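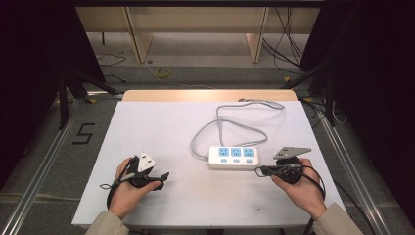 I was nine when the Dorholm Rovers lost the cup final, and I can still tell you what I had in my lap. It was a paper tray of fries, mostly cold by then, and I didn't eat a single one after halftime.

My uncle had driven us over from Camargo that morning, with my cousins and me squashed in the back seat and a scarf shut in the door, flapping the whole way. There were 1,994 people in the ground. I know because they read it out over the speakers in the second half and everybody cheered, as if we'd all done something clever by turning up. Dorholm usually got 500 on a good day, and that was counting the kids who came in through the hedge.

We were playing Nerava, who had won the thing the year before and wore those awful mustard shirts. We went a goal up early (a scrappy one, off somebody's knee, but oh my goodness the noise!) and we held on to it and held on to it until they tied it up on a corner with 21 minutes left. After that I mostly watched through my fingers.

Then came the penalty. Last minute of the game, our penalty, and Corrado Amato picked up the ball. Of course he did. He was 36 years old, he'd played for Dorholm since he was a teenager, and he hadn't missed one all season. My uncle had already put his hand on my shoulder, ready to lift me up.

He hit it over the bar. Way over, too, clear of the fence and into the parking lot behind the goal, and I remember hearing it bounce off a car. Nerava scored in extra time and that was that.

I've thought about that kick more than a grown woman should. I've stood in line at the grocery store thinking about it. For years I was angry at him, the way you can only be angry at somebody you've never spoken to, and then at some point in my twenties I noticed I was mostly sad for him instead. He stayed out on the grass a long time afterward, and he shook hands with every one of the mustard shirts.

The club is still going, a division lower now, and I went back on Tuesday night to see them play Wiltarent. It rained, we tied, and the fries have gotten smaller. My uncle still won't park behind that goal.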